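Progress report to the Jandach fund: furnished rooms, Iltport house
Period ending June

The grant was meant to settle whether guests who have a table and cutlery in their rooms will eat in and spend less. I am not convinced it has. We had 211 guest nights and got four feedback forms back, and two of those were about parking.

Sorting the cutlery takes longer than planned. Forks, spoons and chopsticks go either in the tray or in the upright holder, and the sets don't match: plastic fork, metal spoons, a white ceramic soup spoon, chopsticks in light wood and dark brown. The Castaño proposal promised matched sets for every room. I would not pay for those yet.
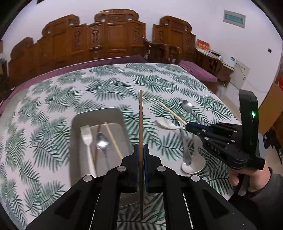
Hagos Derese disagrees, and wrote that guests judge a room by its spoons long before they judge the bed, so holding back on matched sets is a false saving. Maybe. I have asked for figures and have none so far.

Spending is almost on budget. The leaf-print tablecloth stays. I suggest six more weeks before any decision on the second payment.

Recent reports
Vivunel house: laundry costs
Iltport house: heating and hot water
Castaño proposal, revised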